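Wrist camera mounted upside down -- rotate in sim or in preprocessing?
Home and Shared Workshop Builds > Arms and Grippers

kettler_j
Building a small tabletop arm in the shared shop at Dullavberg. Before I cut the real camera bracket I am running the whole thing in simulation. The bracket only clears the cable run if the wrist camera sits inverted, so the counter renders at the top and the gripper comes up from the bottom. Two renders, gripper wide open in the second:
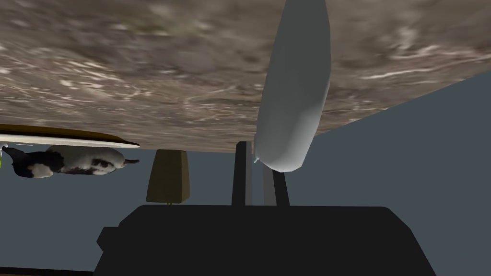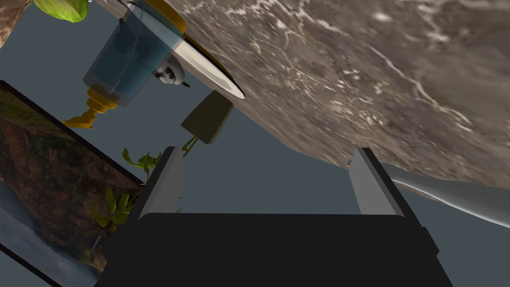 Field of view is the other open question. I have it at 27 mm equivalent and can go down to 18. The policy input is square, so I lose the sides either way.

lutz_w
Leave the render alone and rotate the array 180 degrees on load. One line, and the sim and the real camera get the same treatment.

noemie.k
Disagree. If you rotate on load, someone will eventually read the raw files and skip that line. Set the roll in the camera definition and the files are right on disk.

lutz_w
Then the sim camera no longer matches the bracket, and your hand-eye transform carries a hidden flip.

noemie.k
It carries a documented flip. Put it in the config.

macaraeg
Why rotate at all? Train on inverted frames, run on inverted frames. I only had trouble when I mixed in a pretrained encoder.

kettler_j
Encoder is pretrained, so that matters. I will rotate on load for now and run 20 episodes at each focal length. Bracket gets cut in February whichever way this goes.

lutz_w
Check the finger clearance at 18 first. The palm already takes up a lot of pixels.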